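Measure first, model later

Feb 28, 2020
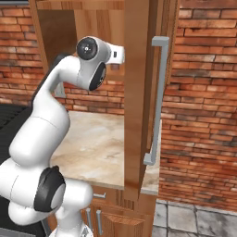

Been meaning to write this one for months and it keeps getting pushed down the list, so quick and rough, sorry. Typos are mine.

My gripe. Hobby electronics people (me included, I'm the worst) have fallen in love with simulating filters and stopped sticking probes on things. You draw a lovely circuit, press run, out pops a curve with a nice flat bit and a nice steep bit. Done. Order the boards. Then the boards come and the thing hums like a fridge.

Last autumn I was building a preamp for a contact mic. Vibration sensing on a water pipe, to hear when a tap is left dripping somewhere in the house. Nothing clever. Piezo disc, high impedance buffer, a bit of gain, a low pass at 146 Hz because the stuff I wanted was all underneath. Simulated it in Fisix. Beautiful. Spent three evenings on it, nudging values, moving the corner up and down, admiring the plots.

Real board: mains hum all over it. Course there was. Mains is 50 Hz, I'd put my filter corner well above it, and I had a high impedance input on the end of a long unscreened wire. The simulator never said a word, as I'd never told it about the wire. Or the mains. Or the pipe, which is earthed at one end and sort of earthed at the other.

Five minutes with a scope and a bare disc on a bit of cable would have shown me that. Before the three evenings.

Now people will say, well, you should have put the hum in the model. Fair. You can do that. Add a source, add a few picofarads of coupling, see what happens. But how many picofarads? From where? You only know that if you've measured it, and if you've measured it you've already learnt the thing you needed to know. The number I'd have guessed was out by a factor of 20. I checked afterwards, out of spite mostly.

Brigitta Lehner and I have argued about this over email since before Christmas. She does a lot of ultrasonic work, designs everything on screen, and her boards come back working. Annoying. Her line is that my simulation was fine and my question was bad. I asked it what the filter does, and it told me what the filter does. What I wanted to know was what the whole lump does, screwed to a pipe in a damp cupboard. Different question, she says, and no software guesses that for you.

I half agree. More than half on a good day. But she has twenty-odd years of measured things in her head and she puts them in the model without noticing. She draws a cable and adds the capacitance straight off. She draws a ground and splits it in two with a small resistor between. Somebody starting out doesn't do that, they draw a triangle and a line. And the tutorials all start with the triangle and the line.

Which is my actual complaint I suppose. Look at the starter kits. The Zeltero one I was lent comes with a good thick book, really nicely printed, and the first eight chapters are all on the computer. You don't touch the breadboard till chapter nine!! The Dumivero one is better, has you poking a microphone in the first hour and recieving a horrible noisy signal, and then spends the rest of the book making it less horrible. I know which one I'd hand to a teenager.

Cost used to be the excuse. A scope was a month's wages. Not now. A secondhand one does everything audio people need, mine's an old two-channel Hämmerli with a dodgy focus knob and it has found every fault I ever asked it to. Even a sound card and a couple of resistors will do at these frequencies. (Put some protection on the input. Please. I have killed one laptop.)

Not against simulators. I use one every week. Stability, they're brilliant for that, and for tolerances, run the thing a few hundred times with the parts all wandering about and see how bad it gets. I'd never do that by hand. Also great for daft ideas you don't want to waste parts on.

Just, order of doing things. Get the sensor. Get the cable you're really going to use, the length you're really going to use. Put it where it's going to live. Look at the signal with nothing clever attached. Write down what's there, how big, what frequency. My log from the pipe has 3,965 readings in it now and the first dozen were the useful ones.

Then open the software.

Board two goes off in March. Screened cable this time, buffer right up at the disc, corner dropped well down and a notch at 50. And yes Brigitta, I simulated it. With the pipe in.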